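Marina Antoniadis
November 26, 2024

Thread on how our congregation in Warnemmont handles severe weather closures. Several churches in the Hesen valley asked for the procedure after the July flooding, so I am posting it in parts.

1/ The decision to cancel a service rests with one person per week. We rotate it monthly between the pastor and two elders. The name goes in the bulletin, with a phone number.

2/ The decision is made by 6 a.m. for morning services. If the county has closed Zervas Road, we cancel. It is the only paved route for most of the people living east of the river.

3/ Notice goes out by text first, then the website, then the recorded phone line. The text list is exported from the membership database every month. Old numbers are the main source of failures. In July, 34 messages bounced.
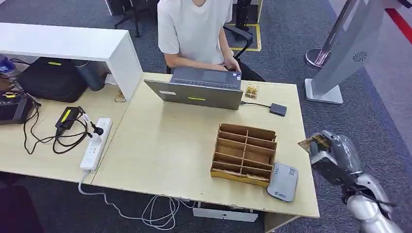
Who calls the members who don't get texts?
The deacons do. Each deacon has a printed list of households without a cell phone and calls them in the order shown. Unanswered calls are repeated after 20 minutes, then passed to a neighbor listed on the same sheet.

4/ The printed lists matter. We lost power and internet together in July, and the shared file could not be opened. Paper copies are now reissued every quarter and the old ones shredded.

5/ Opening the building as a shelter is a separate decision. Our insurer requires written notice before any overnight use. We sent ours in advance as a standing letter, renewed yearly. Check your own policy, as the wording varies.

6/ Overnight capacity in the fellowship hall is set by the fire marshal, and the sanctuary is not included. The kitchen can be used, but the gas range stays off when the hood has no power.
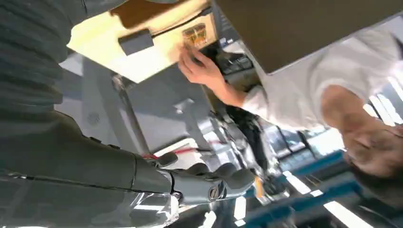
7/ Cots are stored in the upper hall closet. They were in the basement until the flood. Hymnals, the baptism register and the bound minutes moved upstairs at the same time. The register before 1950 is being scanned.

8/ When a service is canceled, the pastor records a short reading and prayer, and it goes on the phone line as well as the website. Roughly 20 households used the phone version in July.

9/ Funerals are handled case by case with the family and the funeral home. Weddings have a rain date clause in the building use form.

10/ Still open: whether to share a text system with Nanidance Chapel. Their list and ours overlap, and some families got two conflicting notices. I will post the form templates once the elders have approved the wording.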